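Widby Tabletop Set: README

Release 2, 14 November 2020
Maintained by Minoru Kawaguchi and Dorota Sowa, Werell

Summary

Widby is a set of short two-handed tabletop episodes for training manipulation policies from demonstration. Every episode was performed by a person holding one instrumented gripper in each hand. There is no robot in the collection loop. The set holds 3000 episodes across 16 tasks. The head view, the finger opening of each gripper and the tracked position of each gripper are recorded together.

Release 1 should not be mixed with this one. The gripper opening was stored there in encoder ticks, and the zero point moved between sessions. It is now stored in millimetres, zeroed at the start of each session with the fingers fully closed.

Contents

episodes/ one folder per episode
tasks.csv task names, instruction text, object list
splits/ train, validation and test lists
calib/ camera and gripper calibration, one file per session
tools/ reader, viewer, resampling script
CHANGES.txt

Each episode folder contains:

head.mp4 head view, colour
left.csv left gripper: time, position, rotation, opening
right.csv right gripper: same columns
meta.json task, operator code, session, outcome, notes

All times are in seconds from the first head-view image. Rotations are quaternions, w first. Positions are in metres in the table coordinate system, whose origin is set afresh at each calibration. Do not assume that the origin is at the same physical point in two different sessions. Use the transform in calib/ if you need to line them up.

Task families

Place in bin. One object is picked up from the table and put into an open tub.
Hand over. An object is passed from one gripper to the other and then set down.
Turn and stand. A carton lying flat is raised on to its short end.
Clear table. Several objects go into the tub in any order.
Hold and pull. One gripper steadies an object and the other takes something off it or out of it.

The object list is ordinary household stock: cartons, tubes, cups, cloths, soft toys. Each object has a short code in tasks.csv. Where an object wore out and was replaced by another of the same kind, the code carries a letter suffix.

Collection procedure

1. The operator reads the instruction text aloud. Sound is not kept.
2. The start layout is set from a printed card. Object positions are allowed to vary within the marked zone on the card.
3. Both grippers are held open over the table for one second.
4. The task is carried out at a natural pace. Regrasps are allowed.
5. Both grippers are opened and drawn back.
6. The operator marks the outcome as success, partial or fail.

Failed episodes are kept. There are 568 marked partial or fail, and they are left out of the default training list. To include them, use splits/train_all.txt.

Operators were asked not to touch objects with bare fingers once recording had begun. Where this happened anyway, meta.json has hand_contact set to true.

Review

A second person watched every episode and could change the outcome mark. Dorota Sowa wrote the review guide, which is in tools/review.txt. The usual grounds for changing a mark were an object left resting on the rim of the tub, an object dropped in from too high, and a handover completed with help from the table surface. Those three now count as partial. Reviewers' marks are in the field outcome_reviewed. The operator's first mark stays in outcome.

Known problems

Gripper tracking is lost for short spells when one gripper passes behind the other. Gaps under 0.2 s are filled by interpolation and flagged in the column interp. Longer gaps are left blank.

The opening signal lags the head view slightly. The lag is constant within a session and is given in calib/ as open_lag. The reader applies it by default. If you parse the CSV files directly, you will have to apply it yourself.

Left-handed operators are under-represented. In the hand over family, most passes go from left to right.

Glossy cartons show highlights under the overhead lights in the early sessions.

Start states

For place in bin, the tub may be at the left, at the right or at the back of the table, and the holding hand is free to differ from the side the tub is on. With the tub at the left, the carton task looks like this from the head view:

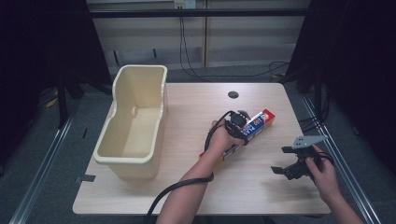
Nigel Dobson would drop the second gripper's stream from single-object tasks altogether, on the grounds that a policy trained on it learns to copy idle drift. His own runs on the carton task got steadier once he masked it. We have kept the stream in the release, and the reader now takes mask_idle=True, which blanks a gripper whose opening and position stay within a set band for the whole episode. The default is False. Anyone comparing results should say which setting was used.

Splits

The test list holds 802 episodes. It is drawn by session, so no session appears in both training and test. Objects do overlap. For a test on unseen objects use splits/test_newobj.txt, which is smaller and covers place in bin and clear table only.

Reading the data

python tools/view.py episodes/EPISODE_ID
python tools/resample.py --rate 10 --out resampled/

The resampling script drops blank tracking rows before it interpolates. Pass --keep-gaps to stop this.

Use and contact

Research use only. Operators agreed in writing to the release of head-view video showing their hands and forearms. Episodes in which a face came into view were removed before release.

Report faults to Aoi Kikuchi at Werell, giving the episode ID and the reader version. Corrections are gathered up and issued together. The next set is planned for January.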